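Teaching by hand with two grippers, how many goes do you need?

Bendudari wrote:
Hello all, long post, sorry! I've been doing the two-handed demos at Clodbridge since January, the sort where you wear the grippers yourself and the arms learn from it later. We're at 1,598 goes and the boss wants 3,000.
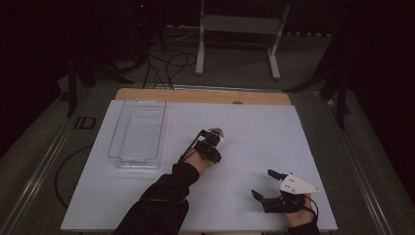 Both grippers on, clear tray at top left

I take it slowly, but is slow good? My left hand is hopeless.

Goren wrote:
Slow is lovely for you and dreadful for the robot, I'm afraid. It copies every dither. I'd bin any go over 29 seconds and start again with a cup of tea inside you.
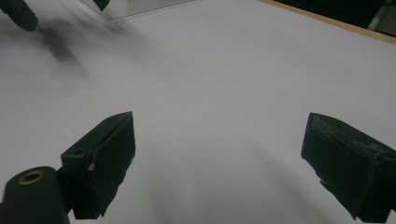

Between the fingers, nothing but white table

Do look at your finger tips now and then too, as worn ones slip.

Hodžić wrote:
I'd disagree with Goren there, if I may. We kept our dithery ones and the arm got rather good at putting itself right. What hurt us was people starting from the same spot every time, bless them.
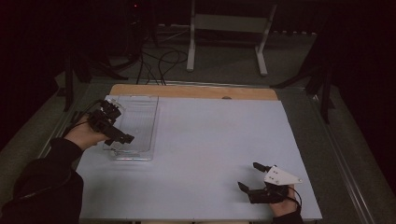 So move things a bit between goes, and swap which hand leads. I still think joysticks are kinder on the wrists, mind you.

Bendudari wrote:
Thank you both! Not joysticks, please, I lasted 3 days on those. I'll try mixing up the starts. 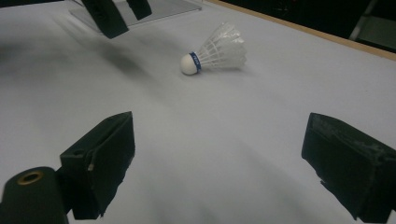
Mixing up the starts is going to be a faff, but I can see the sense in it. With the shuttlecock on its side and its base to the left, I always come at it the same way, so I'll turn it round for the next lot and let the skirt face me.

Goren wrote:
Still bin the slow ones!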